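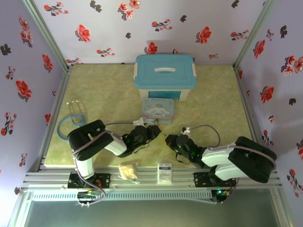 The blue-lidded box, the puppy tin and the stethoscope, mid sort-out.

So, the first aid stuff. It's been living in 3 different places since we moved to Jidia, and last April I spent a good ten minutes hunting for a plaster with my thumb wrapped in kitchen roll. Never again! The big box with the clip-on lid has the bulky things now (bandages, the cold packs, that giant bottle of saline from Kettani) and I'm rather pleased with it.

The little tin was harder. I wanted it for plasters and tweezers, the things you grab in a hurry, and I can't resist anything with hearts and stars on it

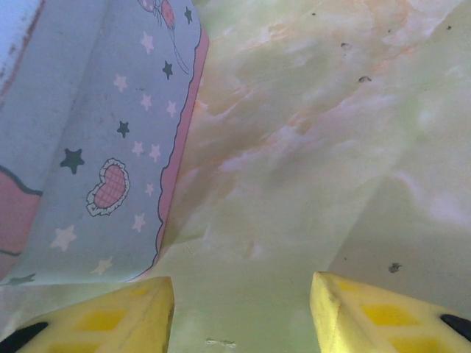
so it was never going in the charity bag, whatever Horațiu Ardeleanu says about grown adults and cartoon tins. It cost me some 60 lei and I'd buy it again tomorrow.

Then the stethoscope. I did a short course years ago and I've hung on to it ever since. It won't go in the box without bending the tubing, and I don't fancy a hook by the door, so for now it's staying out while I think. 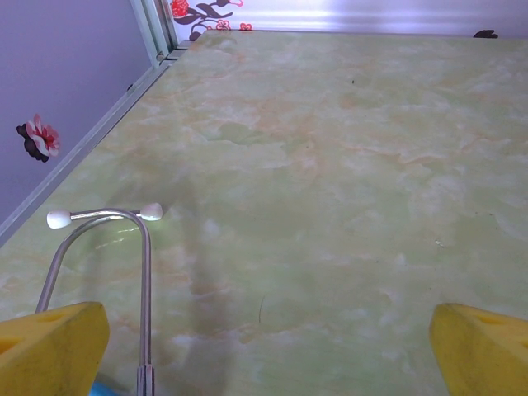
Smaranda Chiriac: Please don't leave it coiled up tight, mine went stiff after one winter in a drawer. I keep it in a long pencil case now and wipe the ear tips every so often. Have you checked the dates on your saline?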